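Suche Suchbegriff eingeben Suchen

Diensttagebuch der Hausverwaltung, Standort Ekarthorpe

Eintrag vom Montag, 14. April 2025

Der Dienst wurde um 7.30 Uhr aufgenommen. Die Übergabe aus der Vorwoche lag schriftlich vor und enthielt zwei offene Punkte: die Neuordnung des kleinen Besprechungsraums im ersten Obergeschoss und die noch ausstehende Rückmeldung der Firma Brouwer zur Reparatur der Treppenhausbeleuchtung. Zu letzterem Punkt ist auch heute kein Anruf eingegangen. Ich habe gegen 8.15 Uhr eine Nachricht auf dem Anrufbeantworter hinterlassen und um Terminnennung bis Mittwoch gebeten.

Im Anschluss Rundgang durch das Haus. Erdgeschoss ohne Befund. Im Flur des ersten Obergeschosses stand das Fenster zur Hofseite gekippt und ist geschlossen worden. Die Heizung in Raum 1.04 war auf die höchste Stufe gestellt, obwohl der Raum seit März nicht mehr vergeben ist. Der Regler wurde zurückgenommen. Ich bitte die Nutzer der Nachbarräume erneut, dort keine Einstellungen vorzunehmen.

Um 9.00 Uhr Besprechung mit Herrn Michiels über die künftige Verwendung des kleinen Besprechungsraums. Der Raum dient gegenwärtig mehreren Zwecken zugleich, und dieser Zustand ist auf Dauer nicht haltbar. Er wird als Annahmestelle für Pakete, als Sitzgelegenheit in den Pausen, als Abstellfläche für Getränke und gelegentlich auch für Besprechungen genutzt. Herr Michiels vertritt die Auffassung, dass die Getränke in den Kellerraum gehören. Ich habe darauf hingewiesen, dass der Kellerraum laut Hausordnung, Abschnitt 3, nur mit Schlüssel der Verwaltung betreten werden darf und sich die Ausgabe damit erheblich umständlicher gestalten würde. Eine Einigung ist insoweit erzielt worden, als die Flaschen bis auf Weiteres im Raum verbleiben, jedoch nur in Reihen an der Wand und nicht im Durchgang.

Das Budget für die Ausstattung des Raumes beträgt in diesem Jahr 358 Euro. Davon sind im März 25 Euro für die Tischdecke und das zugehörige Kleinmaterial ausgegeben worden. Die Farbe der Tischdecke ist seinerzeit nicht mit der Verwaltung abgestimmt worden. Ich halte dies fest, ohne daraus eine Beanstandung abzuleiten. Persönlich hätte ich einen gedeckten Ton vorgezogen. Die Decke erfüllt jedoch ihren Zweck, und mehrere Nutzer haben sich zustimmend geäußert.

Am späten Vormittag wurde der Bestand im Raum aufgenommen. Der Auftrag hierzu war bereits in der Vorwoche erteilt worden. Erfasst werden sollte, welche Möbel im Raum bleiben und welche an die Gruppe Rindier im zweiten Obergeschoss abgegeben werden können, die seit Längerem um zusätzliche Stühle bittet.

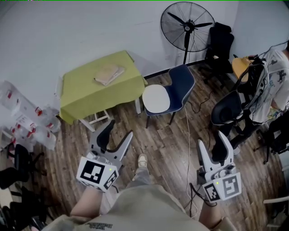
Kleiner Besprechungsraum, 1. OG: Tisch mit grüner Decke, Stühle, Standventilator; links der Flaschenvorrat.

Zum Bestand ist Folgendes zu vermerken. Der kleine Tisch mit den weißen Beinen verbleibt in der Raummitte. Das in Folie eingeschlagene flache Paket auf dem Tisch ist ohne Begleitschreiben eingegangen und konnte bis Dienstschluss keinem Empfänger zugeordnet werden. Es wird bei der Verwaltung aufbewahrt. Eine Anfrage an alle Abteilungen ist um 13.10 Uhr versandt worden.

Der Stuhl mit blauer Lehne und weißem Sitz soll am Tisch bleiben. Bei den schwarzen Bürostühlen ist die Lage weniger eindeutig. Der Stuhl mit der hohen Netzlehne wird nach Angabe von Herrn Michiels regelmäßig genutzt. Für den zweiten, mit gebogener Lehne und Rollen, besteht im Raum kein dauerhafter Bedarf, sodass er für die Abgabe an Rindier vorgemerkt wurde. Über die Rollen auf dem Dielenboden ist gesondert zu sprechen. Der Boden ist im Vorjahr mit einigem Aufwand aufgearbeitet worden, und ich möchte nicht, dass er binnen kurzer Zeit wieder Laufspuren zeigt. Filzgleiter lösen dieses Problem bei Rollstühlen bekanntlich nicht. Eine Bodenschutzmatte würde nach Katalog des Lieferanten Follalov zwar in das verbleibende Budget passen, doch wäre dieses damit weitgehend ausgeschöpft.

Der schwarze Standventilator an der Rückwand bleibt über den Sommer stehen. Die Prüfung der ortsveränderlichen Geräte steht für ihn noch aus und ist in die Liste aufgenommen worden.

Gesondert zu behandeln sind die Kabel. Ein weißes Kabel verläuft vom Bereich des blauen Stuhls über den Boden, weitere schwarze Kabel liegen rechts davon. Ich habe angeordnet, dass Leitungen künftig an der Wand entlang zu führen oder nach Gebrauch aufzunehmen sind. Zwei Kabelbrücken sind im Lager vorhanden und werden morgen ausgegeben. Rucksäcke und sonstiges persönliches Gepäck sind bei Verlassen des Raumes mitzunehmen. Dies ist keine neue Regelung, sie wird lediglich in Erinnerung gebracht.

Zum runden gelben Holztisch an der rechten Wand besteht Klärungsbedarf. Er ist im Inventarverzeichnis nicht aufgeführt. Herr Hinrichs, den ich hierzu telefonisch befragt habe, erinnert sich, dass der Tisch vor mehreren Jahren aus der aufgelösten Teeküche übernommen worden sei. Unterlagen darüber liegen nicht vor. Er wird nunmehr unter der Nummer 200 nachgetragen, die durch den Abgang eines Aktenschranks frei geworden ist. Herr Hinrichs hat um eine Abschrift des Nachtrags gebeten und erhält diese mit der Hauspost.

Nach der Mittagspause Bearbeitung des Posteingangs. Die Rechnung für die Glasreinigung ist sachlich richtig gezeichnet und weitergeleitet worden. Ein Angebot für Kopierpapier wurde zurückgestellt, die angebotene Mindestmenge von 1.000 Paketen übersteigt sowohl den Bedarf als auch die verfügbare Lagerfläche um ein Vielfaches. Ich habe um ein neues Angebot mit angemessener Staffelung ersucht.

Um 15.00 Uhr erschien ein Mitarbeiter der Gruppe Rindier, um den vorgemerkten Stuhl zu besichtigen. Er hat sich mit der Übernahme einverstanden erklärt, bat jedoch darum, zusätzlich einen zweiten Stuhl zu erhalten. Dem konnte nicht entsprochen werden, solange die Belegung des Besprechungsraums für Mai nicht feststeht. Die Übergabe des ersten Stuhls ist für Donnerstagvormittag vorgesehen. Das Übergabeprotokoll habe ich vorbereitet, es fehlt noch die Unterschrift von Herrn Michiels.

Offen bleiben somit: die Rückmeldung der Firma Brouwer, die Zuordnung des Pakets, die Entscheidung über die Bodenschutzmatte und der Aushang zur Nutzung des Raumes. Den Entwurf des Aushangs habe ich begonnen. Er soll auf einer Seite Platz finden und an der Innenseite der Tür angebracht werden. Klebestreifen sind hierfür nicht zu verwenden, da der Anstrich der Tür darunter leidet.

Dienstende 16.45 Uhr. Fenster und Licht im ersten Obergeschoss kontrolliert, Schlüssel vollzählig im Kasten.

Teilen 4 Kommentare 2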